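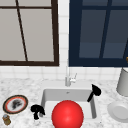
One of the evening staff wrote on the December sheet that the arm had taken over the lifting but had left them all the checking, and asked for the checking to be counted as work on the rota. Carried forward to item 6.

WASH-UP STATION, ARM-ASSISTED
Safety checklist, issue 19
Site: Kukby kitchen. Integrator: Henríquez.

1. Emergency stop reachable from the sink and from the door. Pass.
2. Stop tested with the arm moving. Pass.
3. Floor marking at 200 mm outside the reach line. Fail. Worn at the door end, repaint.
4. Speed limit applied while a person is inside the line. Pass.
Comment: staff still step back when the arm slows. They read slowing as a fault. Add to induction.
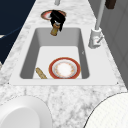 SKUKANO, 31 January 2025. Remaining items reviewed with the day shift at the Skukano office.

5. Grip held on round and tapered items over the basin. Pass with comment.
Comment: the plate was lying flat on the basin floor while the gripper held a cylindrical item towards the back. Plates are to be cleared by the arm before a person reaches in. At present people reach in first out of habit.
6. Checking time shown on the rota. Fail. Two people now share a job that was one person's, and neither has the minutes for it. Manager to reply in writing.
7. Stoppages logged by the person who cleared them. Partial. Log shows 683 cycles and no initials against the last four stops.
8. Hand washing-up still possible with the arm parked. Pass.
9. Knives and glass excluded from the arm's work. Pass. Staff asked who decides on new items. Answer needed. 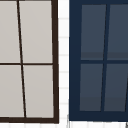 Inspected and written up by Octavio Villalba, Dritton

10. Windows behind the sink: glare on the arm's camera. Not tested. Repeat at low sun.
11. Service interval set at 1,000 cycles. Pass.
12. Staff told before any change to the arm's program. Fail. One change was found by the morning shift when the parking position had moved.

Items 3, 6 and 12 to be closed before the next issue. Item 7 stays open until initials are entered.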